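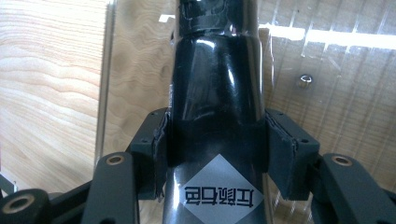
Automation at Fludine

Fludine is a contract bottling and repacking business that fills, labels and boxes glossy black bottles for smaller brands. It began automating its repacking floor in June, three years after moving to its present building, and the change is mostly known in the local trade for how little of the original staff plan survived it.

Background

Before automation, repacking was done at long benches. Each worker took a bottle from a crate, checked the neck and shoulder, turned the label to the front and set the bottle in a divided carton. A full shift handled 4,000 bottles across all benches. Sore wrists and thumbs were the most common complaint, and people rotated to the tape station to rest their hands.

Equipment

The system was supplied by Flastance and is called Lobo. It uses two-finger grippers with padded contact faces. Glossy surfaces are hard on this kind of equipment: highlights move as the bottle moves, and a vision system can mistake a streak of light for an edge. Lobo was therefore trained partly from recordings made by workers using hand-held versions of the gripper, with black finger pads, black linkage arms and brass-coloured bushings at the joints. A hand-held gripper closes on both sides of a bottle much as the robot does, so the recordings carry over to the machine without much conversion.

The pads wear at the edges, where the lining peels and frays. Replacing them is a floor job and takes 6 minutes on the posted work sheet.

Effects on work

Ya-wen Kwan, floor lead at the time, reorganized the benches into three roles: demonstrating, tending and exceptions. Demonstrators record new bottle shapes. Tenders look after the robots - clearing jams, changing pads, refilling crates. Exceptions staff handle whatever Lobo sets aside, such as taped necks, crooked labels and bottles with two stickers.

Demonstrating was at first paid at the bench rate. Ajith Bangera argued that it was training work and should be paid as such, and a separate rate was agreed after the first 613 recordings had been accepted. Older hands turned out to be good at it, as they were used to picking a bottle up once and leaving it alone.

Not all the changes were welcome. Tenders work farther apart than bench workers did and talk less during the shift. Merja Keskinen, a packer who moved to tending, asked for the stations to be turned to face each other, and four of them were. The noise of the air lines remains a complaint.

Later developments

A second cell, named Notus, was approved on 27 October 2022 for tall and narrow bottles.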